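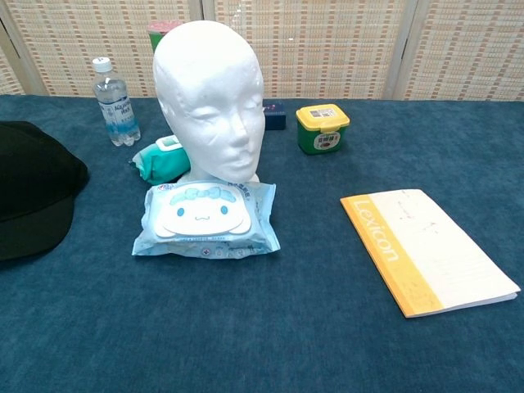

April, Jamcombe workroom, 2:15 p.m.

Entry 6. Table arrangement for the Pludivard display trial. The blue carpeted surface is retained for this round, with the woven screen behind. The foam head remains at the center and the puppy-lid wipes stay in front of it. The second pack of wipes is to be kept to the rear.

The black cap is held at the left for the next fitting. Head circumference per the Adix sheet: 359 mm at the crown band – to be measured again before the cap is assigned.

The tub with the yellow lid should be logged under shelf code 429. Label text not yet transcribed. Water bottle: no code required.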